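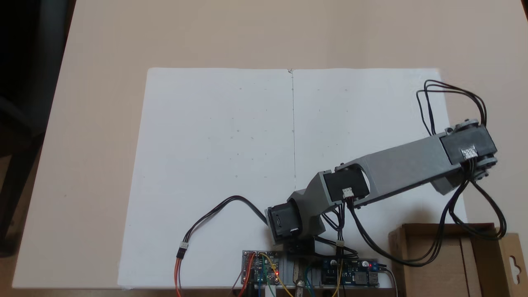

Reports > Visits > Besosa open day

On May 24, 2022 we went to the open day at Besosa, in Evside. The train took 83 minutes and we arrived a little before the doors were opened. They gave us coffee in the entrance hall, and a map which was difficult to read, so we found the rooms mostly by following other people.

I had expected long speeches about storage. There was one, but short. After it we could walk freely, and I stayed longest at a table prepared for a small tidying task: one green cube, an open cardboard box, and white paper spread on the tabletop with faint dots over it.
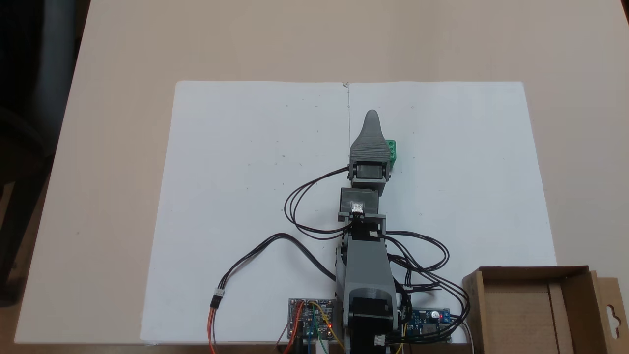

I liked that the task was so modest. At my work in Grustico we have 428 kinds of small parts, and we talk always about shelves and labels. We talk very little about the moment when one thing must leave the table and go in its box. I made a note of this for our meeting.
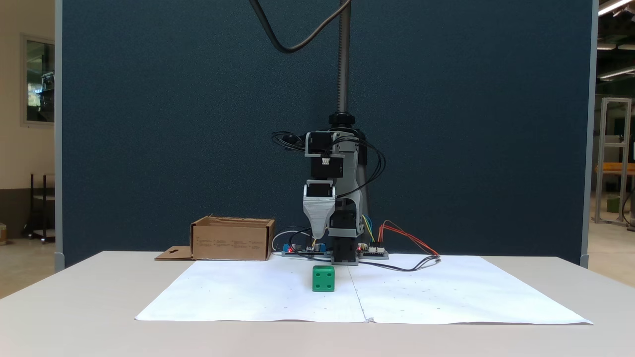 Grustico Storage and Packing Team

The box was plain brown cardboard with small print on it, and its flap lay flat at the side. We keep roughly 100 boxes in the back room, and their flaps always stand up and catch the sleeve. I will try to fold ours down too.

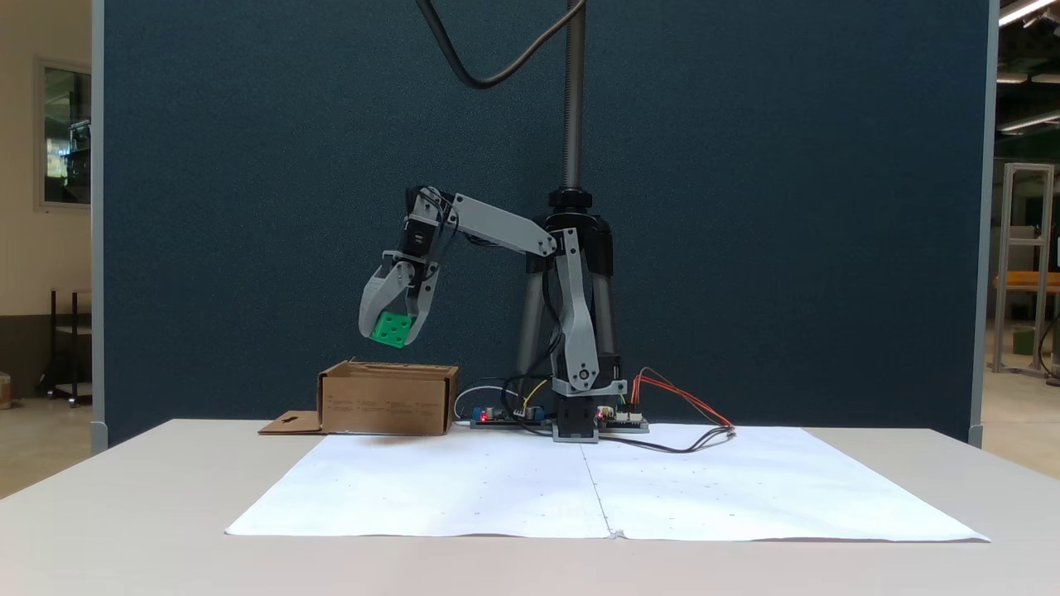

One reply to my first draft said that a flap should be cut off completely, because a folded one takes space on the table, and asked if I had thought of trays. I had not. We have 14 old trays from Ekanayake, and in April they were still in the cellar.

Contact | Copyright Grustico | Back to top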